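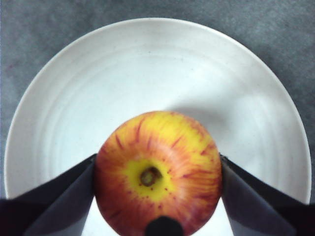
The Case for Ordinary Tasks in School Robotics

Schools that offer robotics to their older pupils usually do so through competition. A team is formed in the autumn, a kit is purchased, a set of rules arrives from the organising body, and the months that follow are given over to building a machine that will score points in an arena. The model is well established and has brought a great many young people into technical subjects. It is the view of this writer, after three years of responsibility for the elective course in robotics at Praltport, that the competition model should no longer be the principal form in which the subject is taught.

The Praltport elective is open to pupils in their final two years. It has 30 places. In its first year it followed the arena format closely, and pupils travelled to the regional event at Varnari with a wheeled machine that collected foam blocks. The results were respectable. The review which followed was less comfortable reading. Of the pupils who had taken part, the majority had spent most of their hours on decoration, transport cases, team presentation and the rehearsal of a single driving routine. Four pupils had written all the code. Several of the others could not explain in simple terms how the machine knew where it was.

Mirjana Ionescu, who teaches physics and shares the timetable for the course, proposed that the arena be set aside for a year in favour of tasks taken from a kitchen or a dining room. The first of these was to lift a piece of fruit and put it down on a plate. The proposal met with some doubt among colleagues, who considered the task too slight for pupils of seventeen. It occupied the class until April.

The reasons for this deserve to be set out, as they form the substance of the argument. An apple is an awkward object for a machine. Each one differs from the last in size, weight and shape. Its skin is smooth and its sides curve away from the fingers that are meant to hold it. If the fingers close too high, the fruit slides downwards; if they close unevenly, it turns. It bruises, and a bruise may not show until the following morning. A foam block, manufactured to a stated size and supplied in quantity, presents none of these difficulties, and a pupil who has worked only with foam blocks will have formed a false idea of what handling involves.

The plate teaches a second lesson. Pupils tend to assume that once an object has been grasped the work is complete. They then discover that the last few centimetres above the plate require more thought than the whole of the journey there. The arm must stop at the right height. The fingers must open by an equal amount on both sides. Fruit released too early will drop and roll, and fruit released too late will be pushed against the china. In the second term the class kept a written log of every attempt, which reached 1,543 entries by the time the exercise closed. The pupils were required to record the cause of each failure in a full sentence. "It did not work" was not accepted as a sentence for this purpose.

That log is, in the opinion of this writer, the most valuable piece of work the elective has produced. It shows pupils changing their minds in the light of what they had observed. One group had held firmly for several weeks that the grip was too weak, and had increased it until the fruit was marked. A reading of their own entries persuaded them that the approach was at fault and the force had been adequate from the beginning. An arena match lasting a few minutes, with a crowd present and a score on the wall, leaves little room for reasoning of that kind.

Objections have been raised, and they should be answered fairly. Frans Visser, who has coached competition teams at Plernon for many years, holds that young people need a deadline and an opponent, and that without them the less committed members of a class will drift. There is truth in this. Attendance at our voluntary afternoon session fell during the winter, and it recovered only when the groups were asked to demonstrate their work to parents. A public occasion of some sort appears to be necessary. It need not be a contest, and where it is a contest the marking could give weight to the log as well as to the machine.

A second objection concerns cost. Ignacio Ledesma, writing in the school bulletin, asked whether an arm and gripper could be justified for a course of this size when the arena kits were already in the cupboard. The question is a proper one. Our arm was obtained with a grant from the Nedeljković bequest, and not every school has such a fund at its disposal. Sharing one arm between neighbouring schools, on a termly rotation, would in our judgement be workable, and discussions with Plernon have begun on that basis. The remaining materials are fruit and crockery.

A third objection, made chiefly by pupils, is that the work is dull. Some of it is. Luminița Crăciun, who completed the course last year and has since begun a degree in mechanical engineering, wrote to the department that she had disliked the apple exercise for most of its length and had found herself describing it at every interview. Her letter has been shared with the present class, whose views remain divided.

It is not proposed that Praltport withdraw from competition. A team will attend Varnari again next year, drawn from those pupils who wish to go. The recommendation is that the timetabled hours, which belong to every pupil on the course, be given to household tasks of this kind, with the log assessed as coursework, and that the competition be prepared for in the afternoon session. The department has been asked to consider pears for the coming year, on account of the stem.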